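Preguntas frecuentes sobre la tiny house de Falden
Todo lo que nos preguntáis sobre vivir (¡y muy a gusto!) en una casa pequeña sobre ruedas

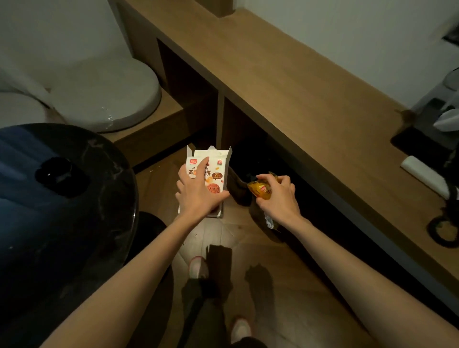
¿Cuánto tiempo lleváis viviendo en una casa pequeña?
Vamos por el tercer invierno. Nos mudamos en diciembre, con media mudanza metida en cajas y la otra media en casa de la hermana de Vilmos, y esa primera noche cenamos sopa de sobre sentados en los escalones. ¡Qué recuerdo más bonito!

¿Quiénes sois?
Mhairi Skinner y Vilmos Vincze. Mhairi traduce manuales técnicos desde casa y Vilmos arregla bicicletas en el pueblo. Escribimos la página a medias, así que si una respuesta os parece demasiado larga, seguramente es de Mhairi.

¿Dónde está aparcada la casa?
En una finca a las afueras de Falden, con permiso del dueño y un alquiler mensual por el trozo de terreno. Tenemos manzanos al lado y un camino de grava que en otoño se llena de charcos. No damos la ubicación exacta, pero los miércoles por la tarde solemos estar en el mercado del pueblo y nos encanta charlar con quien se acerque.

¿Hace falta un permiso para vivir así?
Depende muchísimo del municipio, y es lo primero que deberíais mirar, antes incluso de elegir los planos. En unos sitios la casa cuenta como caravana, en otros como construcción, y las normas para empadronarse tampoco coinciden. Nuestro consejo es ir en persona al ayuntamiento con un dibujo y las medidas bajo el brazo. A nosotros nos costó 3 visitas y un montón de fotocopias, pero salimos con todo por escrito.

¿La construisteis vosotros?
A medias. El remolque y la estructura vinieron hechos del taller Rutherford, y el interior lo fuimos montando nosotros los fines de semana. Tardamos casi 16 meses. Si los dos hubiéramos sabido usar una ingletadora desde el principio habría sido menos, pero aprender fue media diversión.

¿Qué aislamiento elegisteis?
Lana de oveja en las paredes y corcho en el suelo. El corcho es una maravilla, se lo recomendamos a todo el mundo (a veces sin que nos pregunten). En el techo pusimos más grosor del previsto porque un vecino que lleva años en esto insistió mucho, y cada enero nos acordamos de él con cariño.

¿Pasáis frío en invierno?
Menos que en nuestro antiguo piso. Tenemos una estufa de leña pequeñita, modelo Jotum, que calienta la casa entera en lo que tarda en hacerse el café. Lo que sí hay que vigilar es la humedad: dos personas respirando, cocinando y secando calcetines en tan poco sitio generan una cantidad de vapor increíble. Abrimos las ventanas todas las mañanas, también cuando hiela.

¿Dónde guardáis las cosas?
¡La pregunta estrella! Regalamos mucho antes de venir, y lo que quedó está repartido entre los huecos que fuimos encontrando y un trastero de Storex, donde siguen los esquís y las cajas de fotos de la familia. Cada primavera decimos que lo vamos a vaciar. Un truco que nos funciona es guardar por frecuencia de uso: lo diario a mano, lo semanal arriba y lo de temporada en el altillo, en bolsas con etiqueta. Y cuidado con los escondites demasiado ingeniosos, que estuvimos un verano entero sin encontrar el abrelatas.

¿Se puede teletrabajar?
Sí, y muy bien, con un poco de negociación. Mhairi necesita silencio por las mañanas, así que las llamadas de Vilmos son por la tarde o bajo los manzanos. Para internet usamos un router con tarjeta de datos y una antena en el tejado. Antes de firmar el alquiler del terreno, id con el móvil a probar la cobertura a distintas horas.

¿Y si discutís?
Uno se va a pasear. Las botas están junto a la puerta.

¿Tenéis animales?
Una gata que llegó con la finca y decidió que la casa era suya. Duerme en el altillo y protesta cuando encendemos la estufa tarde.

¿Se puede mover la casa?
Se puede, aunque la nuestra solo ha viajado 2 veces. Hay que vaciar estanterías, atar todo lo que se pueda abrir, comprobar el peso y contratar a alguien con vehículo y permiso adecuados. Si vuestra idea es cambiar de sitio cada mes, una furgoneta camper os va a hacer mucho más felices. La casa pequeña es para quedarse temporadas largas.

¿Qué cambiaríais si empezarais de nuevo?
La ventana de la cocina, que haríamos más grande, y la escalera del altillo, que a las tres de la madrugada resulta bastante empinada. También pondríamos más enchufes. ¡Poned más enchufes de los que creéis que necesitáis!

¿Se puede visitar la casa?
En primavera organizamos jornadas de puertas abiertas en grupos de 3 personas, que es lo que cabe dentro sin pisarse. Avisamos en el boletín. Traed calcetines gordos, que entramos descalzos, y todas las preguntas que no hayáis encontrado aquí. Las iremos añadiendo a la página.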